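**Body corporate by-law on balcony clothes drying: is a blanket prohibition enforceable, and what should a replacement by-law contain?**

Posted in: Strata and Shared Living
Posted by: Sioned Probert, April 5, 2023

I write as secretary of the owners' group at Plekside, a residential complex of 70 lots over three buildings. Our registered by-laws include a clause, carried over from the original developer, which states that no occupier may hang "any washing, towel, bedding, clothing or other article" on any part of the lot visible from outside the building. The clause has been applied inconsistently. For several years it was not applied at all. In December the managing agent issued 30 breach notices in a single week, most of them to tenants on the western side of Building B, where the balconies face the street.

The notices have produced a considerable volume of correspondence. A number of occupiers have pointed out that their lots have no internal laundry, that the common drying room in the basement holds two lines for the whole of Building B, and that the cost of running a dryer has increased. Others have written in support of the clause, on the grounds that the appearance of the building was a factor in their decision to purchase.

I have been asked to prepare a paper for the general meeting setting out the options.

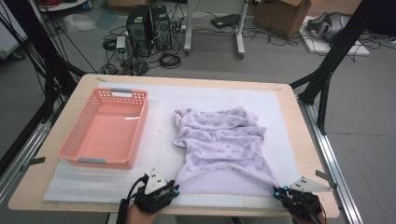 *Plastic basket and a lavender garment with a butterfly print.*

The draft proposes to distinguish between small items dried on a low portable airer, placed below the height of the balustrade, and larger items such as sheets and doonas. I would be grateful for advice on the following matters:

- whether a blanket prohibition of this kind is likely to be upheld if an occupier challenges it;
- whether a distinction based on the size of an item is workable in practice;
- whether the breach notices already issued should be withdrawn while the matter is under consideration.

I should add that the balustrades in Buildings A and B are solid to waist height, while those in Building C are glass. Any rule based on visibility will therefore operate differently for Building C, and the owners there have already raised this with me at some length.

---

**Eluned Prosser**

The position depends on the state or territory in which the scheme is registered, and the following is general information only. Before the meeting you should obtain written advice from a practitioner who acts for bodies corporate in your jurisdiction.

On the first matter, by-laws adopted in developer form are frequently broader than they need to be. Several jurisdictions have provisions that limit the extent to which a by-law may be harsh, unreasonable or oppressive, and some deal expressly with sustainability measures or with the drying of laundry. A clause that prohibits every article, at every hour, in every location visible from outside may be difficult to defend where occupiers have no practical alternative. The size and condition of your common drying room are relevant here. I suggest that you record, in the paper, the number of lots without an internal laundry and the line length available to each building.

On the second matter, I would advise against a distinction based on the size of the item. The managing agent would be required to form a view as to whether a bath sheet is a towel or a sheet, and whether a child's sleeping bag is clothing or bedding. Disputes of that kind are expensive to resolve and leave poor relations behind them. A rule that refers to the equipment and its position is easier to administer. The following wording was adopted by a scheme I assisted, and has operated without difficulty:

> An occupier may dry laundry on a balcony by means of a portable airer or a retractable line, provided that no part of the airer, line or laundry extends above the top rail of the balustrade or beyond the boundary of the lot, and provided that the laundry is removed within a reasonable period.

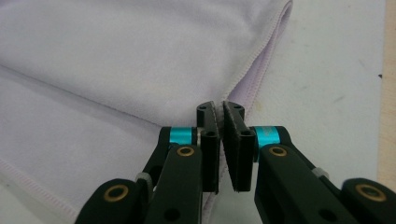
The phrase "within a reasonable period" was debated. An earlier draft specified sunset, which was abandoned when it was observed that many shift workers launder in the evening. Some owners wished to define the period in hours. The meeting eventually accepted the more general expression, on the understanding that the agent would write informally to an occupier before any notice was issued.

For Building C, you may wish to consider a rule requiring the airer to be placed against the building wall and away from the glass. Frosted film is sometimes suggested, but it alters the external appearance of the lot and will ordinarily need its own approval. It also tends to lift at the corners on west-facing balconies.

On the third matter, a notice may generally be withdrawn by the party that issued it. If the clause is to be replaced, I can see little benefit in pursuing breaches of it, particularly where there has been a long period without enforcement. The decision should be minuted and each recipient informed in writing. Please ensure that owners of tenanted lots receive a copy, as well as the tenants themselves.

---

**James, Unit 164**

We had this where I live. They banned everything and people just hung it out at night. Then they put two fold-down racks on the roof with a booking sheet and the complaints mostly stopped. The racks were Dulura ones. One of them needs a new hinge.

I would ask the agent why all the notices went to one side of the building. That seems like the real problem.

---

**Sioned Probert**

I am obliged to both respondents.

In reply to James, the agent has advised that the inspection was carried out from the street following a complaint by one owner, which accounts for the concentration of notices on the western side. I accept that this was not a satisfactory basis for enforcement. The roof at Plekside is not accessible to occupiers, as the plant enclosure occupies most of it, so racks in that location are not available to us. There is a paved area behind Building A, next to the bin store, that receives sun until early afternoon. A quotation of $1,111 has been received from Milel for the supply and fixing of two wall-mounted lines there. I shall include it in the paper as a separate motion, so that it may be carried whether or not the by-law is amended.

In reply to Ms Prosser, I have removed the reference to the size of items and substituted the wording you supplied, with an additional sentence for glass balustrades. One point remains open. Our existing by-law on balcony storage prohibits "any freestanding frame or structure", and I am concerned that a portable airer would fall within that description even if the laundry by-law permits it.

---

**Eluned Prosser**

It may well do so. Insert the words "despite any other by-law" at the beginning of the new clause, or amend the storage by-law at the same meeting to exclude a portable airer while in use. The second course is the clearer of the two, although it requires a further motion and must be included in the notice of meeting. Check the notice period carefully, and allow additional time for any owners who receive their papers by post.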